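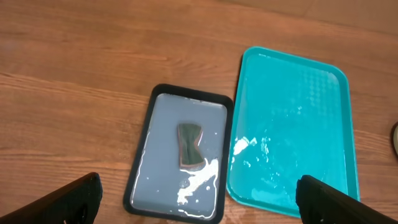 Two plastic trays on a wooden tabletop.

Features > Food & Drink > Talk of the Town

The Woman Who Wants You to Eat Lunch Sitting Down

Ghizlane Salem has been running the lunch counter at the old Talton feed store for 12 years, and in all that time she has sold exactly one sandwich to go. She still brings it up.

"It was raining and the man had a dog," she says. "I was weak."

There are no paper bags at Salem's. There are no lids. If you call ahead, someone will pick up the phone and tell you what the soup is, and if you then ask when it will be ready for pickup you will hear a pause, followed by the soup again. You come in, you sit, you eat for as long as it takes, and you go back to whatever you were avoiding. The menu is one soup, two plates and a dessert that depends on her mood. When I visited, her mood was rice pudding.

I had been warned that she doesn't care for interviews, which is wrong. She likes them very much. She doesn't care for questions. I asked how she got into the business and she told me about chickpeas for a quarter of an hour, and somewhere in the chickpeas was the answer: she used to do payroll for a flooring company in Steinbach and ate at her keyboard every day for nine years.

"I can't tell you one lunch from that time," she says. "Nine years, and I was there for all of them. I remember the crumbs. I had to turn the keyboard over and bang it."

She quit in April, with no plan, and spent that summer cooking for her cousin's roofing crew, who ate on overturned buckets and took a full hour about it. The roofers, she says, were the best customers she ever had. They argued about fishing. They asked what was in things. One of them cried over a lamb stew, although he was also getting divorced.

The feed store came up for rent the next winter. It had a sloping floor and a smell of molasses that comes back in damp weather, and I can report that it was there the day I went. She put in 31 seats and has refused ever since to make it 32. The fire marshal would allow 37. "The fire marshal doesn't have to carry the soup," she says.

Her partner in all this is Fionnuala Ó Ceallaigh, who bakes the bread and handles what she calls "the apologizing." People do get annoyed. They walk in with a phone at their ear and 12 minutes on the meter, and they want the thing wrapped. Ó Ceallaigh's method is to hand them a piece of bread while she explains. By the time they've chewed it they are usually in a chair.

"I've had a few walk out still holding the bread," she says. "So I suppose we do have takeout."

Neither of them will call it a philosophy. I tried the word and Salem looked at me as if I had asked for a lid. A magazine in Millby once ran a piece that called the place a "slow dining concept," and she has it taped up in the walk-in, where she says the cold keeps it from spreading.

What about people who really don't have the time, I asked - nurses, drivers, anybody on a half-hour break? It's a fair complaint and she knows it. She took a while over that one. The soup, she pointed out, is on the table before your coat is off. A half hour is plenty if you spend it on lunch. "But somebody with 10 minutes, no, I can't help them. I'm angry at their boss. I can't cook for their boss."

Business is fine, thank you. On a good day they serve 300 bowls, which I didn't believe until I saw the size of the pot. There was talk a while back of a second place out by the Clasel exit, with a drive-up window. The developer came to lunch to make his pitch and brought drawings. Salem gave him the corner seat and a plate of chicken with olives, and let him get all the way to the part about the window.

"He was a nice man," she says. "He had seconds."

He still comes in. The drawings never came up again, and the lot at the exit is now a place that sells hot tubs.

I asked her finally what she eats for lunch herself, and Ó Ceallaigh started laughing before I'd finished. Salem wiped the counter for a bit.

"Standing up," she said. "Over the sink. Don't print that."

Comments (4)

roofless_in_talton: The rice pudding mood is rare, you got lucky. I've been four times and it was prunes.

Deb M.: Went on my half-hour break, was back at my desk with five minutes to spare. She's right about the coat.

hank77: I think I'm the man with the dog. It was egg salad. Dog got most of it.

Marguerite: Is it still cash only? The article doesn't say.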